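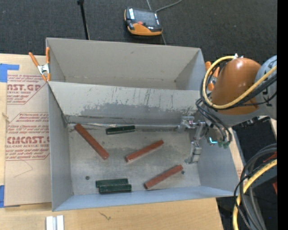 Most arguments about automation on a packing line are arguments about headcount, and headcount is the easiest part to get right. It goes into the purchase request as a number and comes out of the labor report as a number. What goes unrecorded is the work that appears around the machine once it is installed. A two-compartment bin with an arm reaching into it is sold as a picking station, and the drawing shows a bin and an arm. The working version also has spring clamps on its walls, a teach pendant lying on the floor, a divider scraped dark across the middle, and blocks lying at whatever angle they came to rest. Every one of those is a task for a person. Someone sets a clamp and checks it. Someone picks up the pendant. Someone decides how worn a wall may get before it is replaced. My position is that these tasks should be written down, timed, assigned to a pay grade, and included in the cost of the cell before it is approved.

I work in process engineering at the Volham plant of Uvine, where we sort and kit small parts for flat-pack hardware. We run picking cells of the Ebihara type on two shifts. I helped commission them and I would do so again. Hand sorting from deep bins is hard on wrists and shoulders, and the people who did it for years were glad to stop. I am not arguing for its return.

Consider how the job is described. Before the cells, a sorter's job sheet listed the parts, the rate, and the quality checks. It was a dull document and a fairly accurate one. The sheet that replaced it has the title "cell attendant" and says, in full, that the attendant monitors operation and responds to faults. In July I asked the attendants on the early shift to write down each thing they touched over one week, with the start time and the end time. The log came back with 62 separate interventions on one cell. Only 8 of them had produced a fault code. The rest were things a person noticed: two parts lying against each other so that neither was picked, a part leaning on the end wall, a hose rubbing, a clamp that had crept. The attendants fixed them and the cell kept running. In the Zilum dashboard, which is what the managers see, that week shows as nearly uninterrupted.

The dashboard is correct by its own definition. It counts stops. An attendant who prevents a stop removes the evidence that an attendant was needed, and the better the attendant, the cleaner the record. When the staffing review compares cells, the one with the best person looks like the one that needs a person least. We have already had a proposal to put one attendant on up to five cells, and the proposal cites the stop counts as its basis. I consider that a measurement error with consequences for people, and it should be treated the way we treat any other measurement error, by fixing the instrument.

The second problem is access. Small position corrections on our cells are made on the pendant, and the pendant is locked to the maintenance grade. In practice an attendant who sees that the gripper is approaching a part badly has three options. They can let it fail, stop the cell and reach in, or call maintenance and wait. The middle option is the one used most. It is allowed by procedure, with the gate open and the drive disabled, and it adds a full restart each time. An attendant with a limited login and a short course could shift an approach point slightly from outside the gate and carry on. The usual objection is that an unqualified person might damage the program. A limited login answers that objection, as the controller can restrict which points are editable and by how far, and it keeps a history of every change. We configured exactly this for the outside integrator during commissioning. We have not configured it for our own staff.

The third problem is pay, and I will be brief about it as I do not set it. The attendant grade was fixed at the same level as the sorter grade on the reasoning that the physical load fell and the responsibility rose, and the two balanced. I do not think they balance. A sorter's mistake put one wrong part in one kit. An attendant who misjudges a worn surface or a badly seated fixture can spoil a shift of kits before inspection catches it. We ask for mechanical judgment and pay for presence.

There is a fair case against all of this. Cells improve. The grippers we buy now handle tangled and tilted parts that the earlier ones refused, and vision software updates remove whole classes of intervention. If we write a detailed job sheet today, part of it will be obsolete within a year, and a formal grade is slow to revise. Some of my colleagues prefer to keep the description loose for that reason. I accept the premise. But the loose description has a cost as well, and it is carried entirely by the attendants, who absorb new tasks without notice and lose old ones without credit. A job sheet can be revised on the same schedule as the cell's software. We already issue a change note with each update. Adding a section on what the update changes for the person at the cell would take an hour of someone's time, probably mine.

It is also worth asking who should write that section. Seven people on our site have attended these cells long enough to predict where a part will hang up from the way the bin was filled. None of them was in the room when the newest cell was laid out. The layout put the bin's rear wall on the side away from the gate, so the part of the bin most often in need of a hand is the part furthest from one. Moving it would have been free at the drawing stage. It is now a half-day job with a recalibration afterward, and it has been waiting for a gap in the schedule ever since.

My specific requests to the plant are therefore modest. Log interventions by hand or by button, and report them next to the stop count. Give attendants a restricted pendant login and the training to use it. Grade the job on what the log shows. Put at least one attendant on every layout review, with the hours charged to the project. The next cell is due for layout in the fall, and the review list for it still contains only engineers, including me.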